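Zallix-Pokal

Der Zallix-Pokal ist ein studentischer Wettbewerb im Greifen und Ablegen, der jedes Jahr im Oktober an der Hochschule Irum ausgetragen wird. Ausrichter ist die Arbeitsgemeinschaft Greiftechnik, ein Zusammenschluss von Studierenden des Maschinenbaus und der Informatik, dem im Laufe der Zeit auch einige Angehörige der Philosophischen Fakultät beigetreten sind, deren Beweggründe nicht überliefert sind. Den Namen trägt der Wettbewerb nach der ersten Steuersoftware der AG, die längst ersetzt wurde. Einen Pokal im engeren Sinn gibt es nicht.

Inhalt
1 Geschichte
2 Aufgabenstellung
3 Ausrüstung
4 Wertung
5 Rezeption

Geschichte

Hervorgegangen ist der Wettbewerb aus einer Lehrveranstaltung, in der die Teilnehmenden einen Zweifingergreifer konstruieren und damit einen Tennisball anheben sollten. Da der Ball regelmäßig unter die Heizung rollte und die Übungszeit überwiegend dort verbracht wurde, verlegte man sich auf Gegenstände mit Standfläche. Die erste Austragung fand im Keller des Grabowska-Baus statt und endete nach Angaben der Vereinszeitschrift »einvernehmlich«. Seit der dritten Austragung nimmt auch eine Gastmannschaft aus Planthorpe teil, mit der die AG eine Partnerschaft und einen ungelösten Streit über die Auslegung des Wortes »abgelegt« pflegt.

Aufgabenstellung

Der Wettbewerb besteht aus zwei Durchgängen. Im ersten, dem Handdurchgang, führt ein Mannschaftsmitglied das Greifwerkzeug selbst. Eine am Werkzeug befestigte Kamera zeichnet die Bewegung auf. Im zweiten, dem Maschinendurchgang, soll ein Roboterarm die Aufgabe anhand dieser Aufzeichnungen allein bewältigen. Beide Durchgänge gelten als anspruchsvoll, der zweite zusätzlich als lang.

Zu bewegen sind 33 Gegenstände, deren Liste am Freitag vor dem Wettbewerb ausgehängt wird. Ziel ist jeweils ein offener Behälter auf dem Wettbewerbstisch. In der Königsdisziplin muss der Behälter selbst versetzt werden, und zwar ohne ihn zu kippen oder vom Tisch zu schieben. Letzteres wurde erst nachträglich in das Regelwerk aufgenommen.

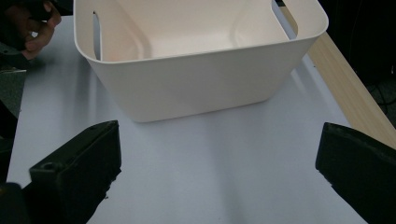
Greifwerkzeug mit geöffneten Fingern vor dem Behälter, aus Sicht der Werkzeugkamera

Ausrüstung

Das Greifwerkzeug besitzt zwei schwarze Finger, die sich gegenüberstehen. Form und Beschichtung der Finger dürfen die Mannschaften verändern, ihre Anzahl seit einem Vorfall mit einem Entwurf namens »Krake« nicht mehr. Gebrauchsspuren sind zulässig und werden von erfahrenen Mannschaften mit einem gewissen Stolz vorgezeigt.

Als Behälter dient eine cremeweiße Kunststoffkiste mit gerundeten Ecken und länglichen Grifföffnungen in den Seitenwänden. Sie verjüngt sich nach unten und steht auf einer weißen Fläche. Die Kombination aus heller Kiste und hellem Untergrund hat sich als wirksame Prüfung für Bilderkennungsverfahren erwiesen. Anträge auf eine farbige Kiste werden auf jeder Jahresversammlung gestellt und vertagt.

Wertung

Für den Maschinendurchgang stehen jeder Mannschaft 30 Minuten zur Verfügung. Maximal sind 80 Punkte erreichbar, eine Zahl, die bislang vor allem theoretische Bedeutung besitzt. Abzüge gibt es für fallen gelassene Gegenstände, für Eingriffe von Hand und für lautes Zureden, sofern es nach Auffassung der Jury den Ablauf stört. Zieht der Arm sich ohne erkennbaren Anlass in die Ausgangsstellung zurück, läuft die Uhr weiter. Die Mannschaften bezeichnen diesen Zustand als »Bedenkzeit«.

Bei Punktgleichheit entscheidet der Handdurchgang. Das hat mehrfach dazu geführt, dass ein Roboterwettbewerb von der Person mit der ruhigsten Hand gewonnen wurde.

Rezeption

Die Hochschule führt den Zallix-Pokal in ihren Broschüren als Beispiel für praxisnahe Lehre. Innerhalb der AG wird er auch als Aufnahmeverfahren verstanden, da die Verlierer traditionell den Aufbau im Folgejahr übernehmen und dadurch Mitglied bleiben. Die Aufzeichnungen der Handdurchgänge werden in den Übungen zur Bewegungsplanung weiterverwendet.

Siehe auch
Arbeitsgemeinschaft Greiftechnik
Grabowska-Bau
Krake (Greiferentwurf)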